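Leave the Sweatshirt Out of the Drawer

I have changed my mind about folding. For most of my adult life I folded everything that came out of the dryer, heavy sweatshirts included, and stacked them in a drawer that would not close. I now think thick knit tops should not go in a drawer at all, and that the time people spend folding them is mostly wasted.

A T-shirt is worth folding. It is thin, it holds a crease, and a dozen of them fit in a small space. A sweatshirt does none of this. You square up the body, bring the sleeves across, fold it in half, and you have a lump the size of a bed pillow. Put 3 of them in a drawer and the bottom one is never worn again.

My neighbor Kausar Pirzada disagrees. She worked 13 years in a clothing store in Clekden, and she says the trouble is that people fold on the bed. A bed is soft and too low. She folds on the kitchen table and smooths the cloth outward from the middle before she touches a sleeve. I tried it her way through November and she is right that it works better. The edges line up and the sleeves stay where you put them.

But she also folds for a shelf, and a store shelf is looked at all day. My drawer is looked at for two seconds in the morning while I hunt for something warm. I don't need the stack to be handsome. I need to get a sweatshirt out without pulling up the other ones.

The sleeves are the real problem. They are long, the cuffs are heavier than the cloth above them, and they go their own way as soon as you lay the thing down. The neckline is nearly as bad. It bunches, and if you fold over the bunch you press it in.

So mine go on two wide hooks inside the closet door. It takes no skill and the drawer closes. Good sweaters I still fold, since hooks stretch the shoulders, and I do those at the table as I was taught. Anyone who enjoys folding should carry on. I only object to the idea that a household is sloppy without it.

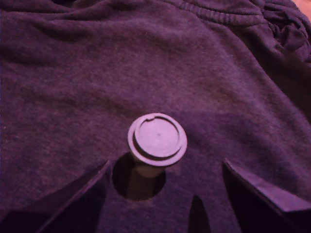
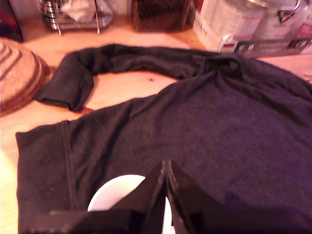

Heathered knit up close, and a dark long-sleeved top spread loosely on a pine table.

Recent columns
The Case for Fewer Towels
One Good Table
What the Junk Drawer Is For
Ironing, Reconsidered

Contact the Stirkunside Letter | © Stirkunside Letter | Back to top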